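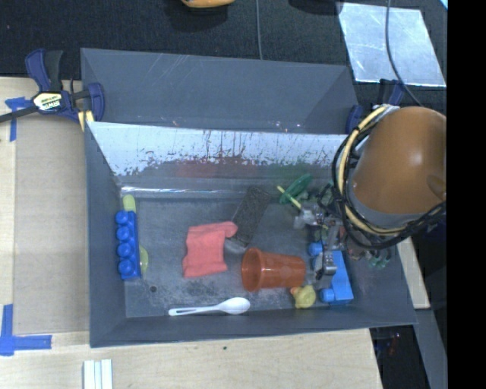 Tuesday, workshop notebook, page whatever this is

Started just after nine with tea and the B-side. We have been stuck on "Branine" for so long that I'd begun to hate the chorus, and I wanted one go at it before Şengül Polat turned up and started rearranging my microphones. Kettle, patch bay, headphones, off we went.

The old vocal is still the problem. She sang it beautifully back in January but she sang it at the tempo we had then, and when we nudged the whole song up by 4 bpm the phrasing went a bit breathless. I tried stretching the take to fit. It's fine on the verses (you'd never spot it) and horrible on the long note at the end of the bridge, where it goes all watery, like somebody singing down a drainpipe. Tried it again with the other algorithm, same drainpipe, slightly nicer drains. Gave up at half ten and wrote RE-SING in capitals on the lyric sheet.

Şengül in at eleven, full of cold but cheerful. She listened once all the way through with her eyes shut and said the second verse needs to lose a line. I argued, of course, because I like that line, it's the one about the ferry timetable. We muted it to see. She's right, annoyingly! The drums get a whole bar to themselves and the chorus lands much harder. So the ferry's gone. I've kept it on a muted track called FERRY, please don't anybody tidy it away.

Drum notes, mostly for Kaan: I pulled your room mics down 2 dB and rolled off everything under 300 on the tambourine, which was carrying a surprising amount of thump for a tambourine. The snare is still the Rurley session one. I did audition the newer snare and it's lovely on its own, but in the mix it sits exactly where the vocal wants to be and they fight. If you feel strongly, come and fight me too, I'm here till six most days.

Bass: replayed the last chorus myself with the flatwounds. First take was rubbish, second was a keeper apart from a clonk at the very end where I hit the stand with the headstock. Clonk edited out. Anyone looking for the original, it's in the session under bass_old, and I haven't touched it.

Then we lost most of an hour to a buzz. It came and went on the left side of the keyboard channel and I was convinced it was the amp, so I had the back off the amp, with Şengül holding the torch and sneezing. Nothing wrong with the amp. Swapped the lead, buzz gone. I've tied a knot in the bad lead and hung it on the door handle, so if you find a knotted lead, mend it or bin it but do not put it back on the hook, please, I'm begging.

Kaan Sezer rang in the middle of all that about the Florkden gig. They want the band for the late slot now, and they'd like the new single in the set, which would be marvellous if the new single were finished. He's said yes anyway. He also says the capacity has been put at 786 on the contract, a good deal bigger than the room we played there before, so we'll want to think about whether the backing vocals come off the laptop or whether we get Güler's choir lot in properly. I'd love the choir. Şengül would love the choir. The van would not love the choir. Left it open.

After lunch we got the re-sing going, cold or no cold. I thought it would be a guide and nothing more, but there's a huskiness on the low notes that really suits the words, and I'd be quite happy to use verse one as it stands. She wants another go when she can breathe through her nose. Fair enough. Takes are all saved, nothing comped yet. My favourite is take 4, and the only thing wrong with it is a page turn before the bridge.

Rough mix bounced at ten to five and sent round to both of you. Things I already know about, so you needn't write in: the hi-hat is too bright, the fade is a placeholder, and the piano in the intro is me and not a proper pianist.

For next time
Re-sing bridge and last chorus once the cold's cleared
Kaan to listen to the snare before saying anything about the snare
Decide on choir or laptop for Florkden
Try the intro with no piano at all, straight in on the voice
New lead for the keyboard, left side
Someone has had my good headphones, the ones with the tape on. Could they come home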